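Fio sobre o empréstimo de documentários para sessões públicas em bibliotecas universitárias. Resumo das regras que passaram a valer na rede Ornholm em março.

1/ A licença de exibição pública é distinta da licença de consulta individual. Ter o DVD no acervo não autoriza a projeção no auditório. O pedido é feito por título e por sala.

2/ Prazo mínimo: 16 dias úteis antes da sessão. Pedidos fora do prazo vão para a fila seguinte, sem exceção para eventos de calendário cívico.

3/ O formulário tem duas partes. A primeira identifica o filme (título, realização, ano, distribuidora). A segunda identifica a sessão: lotação, entrada livre ou paga, debate previsto ou não.

4/ Debate com convidados não altera o valor da licença. Gravação do debate altera, se incluir trechos do filme. A Marama Hoani confirmou este ponto por escrito com a Flistano, que distribui a maior parte dos títulos políticos do catálogo.

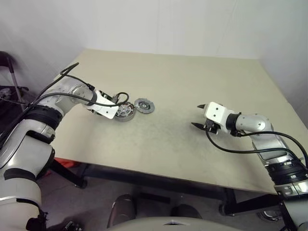
Duas peças metálicas redondas sobre a mesa.

5/ Legendagem: 38 títulos do catálogo têm legendas em português. Os restantes só podem ser exibidos na versão original. Legendas feitas por terceiros exigem autorização separada.

6/ Sessões sobre eleições, recenseamento e direito de voto seguem a mesma tramitação. A única diferença é a nota de enquadramento, de até duas páginas, anexada ao pedido. Modelo disponível no balcão de referência.

7/ Pergunta do Brodie Pryor: transmissão em linha conta como sessão? Conta, e é outra licença. O acesso tem de ser restrito a utilizadores autenticados. Ligação aberta implica cancelamento.

8/ Estatísticas de público: enviar o número de presentes até ao fim do mês da sessão. Estimativas não são aceites. Usar a folha de contagem à entrada.

9/ Correção ao ponto 2: o prazo conta a partir da receção do formulário completo. Formulário sem lotação da sala é devolvido e o prazo recomeça.

10/ Dúvidas sobre títulos fora do catálogo: Endang Setiawan, secção de audiovisuais. Indicar sempre a distribuidora na primeira mensagem.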